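Florenum anuncia 3909 curaciones y publica la documentación de 174

El movimiento espiritual presenta en Trosarden su recopilación de testimonios. Los expedientes que ha puesto a disposición del público contienen pocos informes médicos y bastantes relatos repetidos.

Redacción

Florenum, el movimiento devocional con sede en Trosarden, asegura que 3909 personas se han curado de enfermedades o han salido de «situaciones sin remedio humano» desde que siguen su práctica diaria de oración. La cifra aparece en la portada de un libro de testimonios que se presentó el lunes en la sala Entwistle, con aforo para 1000 personas y llena, según los organizadores, desde una hora antes de abrir las puertas. Cuando entró este diario quedaban asientos libres en los laterales.

El acto duró algo más de dos horas. Hubo cantos, lectura de cartas y una intervención grabada de la dirección espiritual del movimiento, que no viajó a la ciudad. Después subieron al escenario varios fieles para contar su caso. Uno habló de una úlcera que dejó de molestarle al tercer día de rezo. Otra, de un hijo que volvió a casa después de años sin llamar. Un hombre explicó que había dejado el alcohol la misma noche en que recibió la iniciación y que no ha vuelto a probarlo. El público respondía a cada final con una frase de agradecimiento, siempre la misma.

No hay motivo para dudar de que quienes hablaron creen lo que cuentan. Otra cosa es lo que el movimiento hace con esos relatos. En el libro todos llevan el mismo rótulo, «curación completa», y ahí entran por igual un dolor de espalda, un tumor, un juicio ganado y una deuda perdonada por un cuñado.

Qué hay en los expedientes

Florenum sostiene que cada testimonio está respaldado por un expediente. En enero prometió abrirlos a quien quisiera leerlos, y en parte ha cumplido: en su página se pueden descargar 174. El resto, responde la oficina de comunicación, «está en proceso de digitalización» y se irá publicando «a medida que la obra lo permita». No da plazo.

Este diario ha leído los 174. La mayoría consta de una sola hoja con el nombre de pila del fiel, la localidad, el mal que padecía y un párrafo de agradecimiento. Los que incluyen algún papel sanitario son minoría, y casi siempre se trata de un documento anterior a la supuesta curación: una receta, un volante para el especialista, el resguardo de una cita. Sirven para acreditar que alguien estuvo enfermo o temió estarlo. De lo que pasó después no dicen nada.

En los pocos expedientes donde sí figura un informe posterior, el propio texto menciona un tratamiento. Una fiel a la que el libro presenta como sanada «solo por la oración» fue operada, y el alta quirúrgica está grapada a su carta. Otro expediente, el de un hombre con hipertensión, adjunta unas mediciones correctas junto a la prescripción del medicamento que las explica bastante bien. El movimiento no ve contradicción. «El médico es el instrumento», contesta su oficina por escrito.

Hay además párrafos que se repiten palabra por palabra en testimonios de localidades distintas. La expresión «como si me quitaran una piedra del pecho con la mano» aparece atribuida a una jubilada, a un transportista y a una estudiante. Florenum lo atribuye a que los fieles «beben de la misma fuente» y admite que un equipo de redacción «ordena y embellece» las cartas antes de imprimirlas. No ha querido mostrar los originales manuscritos.

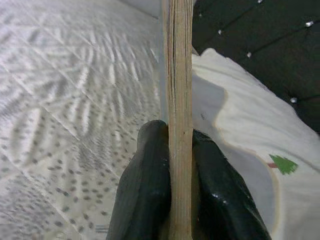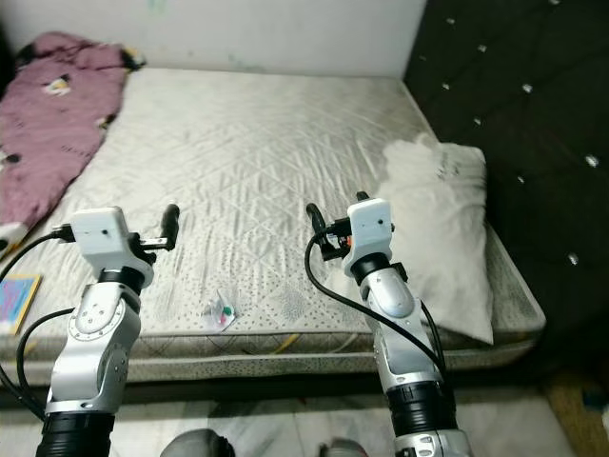

Última actualización de esta página: lunes, 21:40 h

Lo que cuesta

La práctica es gratuita, repitieron varias veces los presentadores del acto. Es cierto que no se cobra por la oración. La iniciación, sin embargo, exige haber leído antes el libro, que se vendía a la salida por 30 euros y que no está en ninguna biblioteca de la ciudad. Se recomienda también un cuaderno de seguimiento y una grabación con los cantos. Todo lo edita y distribuye Iken, una sociedad con domicilio en la misma calle que la sede de Florenum.

Preguntada por la relación entre ambas, la oficina de comunicación dice que Iken es «una empresa amiga» y que los beneficios «vuelven a la obra». No ha facilitado cuentas, ni las del movimiento ni las de la editora. Tampoco aclara si las personas que atendían las mesas de venta cobraban por hacerlo. Dos de ellas dijeron que no y una tercera prefirió seguir colocando libros.

Conviene recordar que pagar por un libro religioso es de lo más corriente y que nadie estaba obligado a comprarlo. Pero la publicidad del acto decía «entrada libre y sin compromiso», y a la salida se pedía a los asistentes un teléfono para «acompañarles en los primeros días». Quien esto firma dejó el suyo. A la mañana siguiente tenía tres mensajes y una invitación a la iniciación, con el libro como requisito.

El consejo sobre la medicación

El punto más delicado de la tarde llegó casi al final, y pasó deprisa. Una de las personas que dieron testimonio contó que había guardado sus pastillas en un cajón «para no ofender a la gracia». La sala aplaudió. Quien conducía el acto no añadió ninguna advertencia y dio paso al siguiente canto.

En el libro hay por lo menos un pasaje parecido. La página dedicada a las normas de la práctica pide abstenerse de alcohol, tabaco y juego, recomienda levantarse temprano y aconseja «poner la confianza entera en un solo lugar». Más adelante, un testimonio interpreta esa frase como una invitación a dejar el tratamiento. El libro lo recoge sin comentario, con el rótulo de curación completa igual que los demás.

La respuesta de Florenum a este diario es más prudente que el tono de la sala. «Nunca hemos pedido a nadie que abandone a su médico», afirma. Preguntada por qué entonces se imprime y se aplaude el relato de alguien que lo hizo, la oficina contesta que «cada alma cuenta su camino con libertad». A la pregunta de si piensa incluir una nota aclaratoria en la próxima edición no ha contestado.

Una aritmética peculiar

El número de la portada tampoco está claro. El prólogo explica que se han recibido 3909 cartas. La contraportada habla de 3909 curaciones. En la presentación se dijo «familias». Son tres cosas distintas, y Florenum las usa como si fueran una. Una misma persona puede haber escrito varias veces, y de hecho entre los expedientes publicados hay quien firma por la rodilla, luego por el insomnio y más tarde por el empleo de su hija.

Falta, sobre todo, el dato que permitiría valorar los demás: cuántas personas rezan según este método y siguen enfermas. El movimiento no lleva ese registro. Su oficina considera que la pregunta «parte de una mirada material» y recuerda que la liberación que promete se alcanza, en último término, después de la muerte — un terreno en el que, desde luego, este diario no puede hacer comprobaciones.

Tampoco se recogen los casos de quienes mejoraron y luego recayeron. Los testimonios se escriben una vez, normalmente en las primeras semanas, cuando el entusiasmo es mayor, y nadie vuelve a llamar para preguntar. En la sala Entwistle una asistente comentaba a la salida, sin enfado, que su carta figura en el libro y que la rodilla le duele otra vez. Sigue rezando, dijo, porque le hace compañía y porque en el grupo la escuchan. No ha pedido que retiren su testimonio ni le consta que eso pueda pedirse.

Es posible que ahí esté lo que mucha gente encuentra en Florenum, y no sería poco. Dejar la bebida, dormir a sus horas y tener a quién llamar un domingo por la tarde mejora la vida de cualquiera. El movimiento podría reivindicarlo sin necesidad de la portada. Prefiere el milagro, y al milagro se le piden papeles.

Próximas presentaciones

Florenum ha anunciado que llevará el libro a otras localidades de la comarca, con fechas que comunicará por teléfono a quienes dejaron sus datos. Iken prepara una segunda edición — la primera, según la editora, está casi agotada, aunque no precisa la tirada — y una versión abreviada para repartir en mano. La dirección espiritual no concede entrevistas. Este diario ha pedido una por escrito y ha recibido a cambio un ejemplar del cuaderno de seguimiento y una nota que desea «luz» a la redacción.

Se ha solicitado también acceso a diez expedientes no publicados, elegidos al azar y con los datos personales tapados. La oficina de comunicación acusó recibo y pidió paciencia.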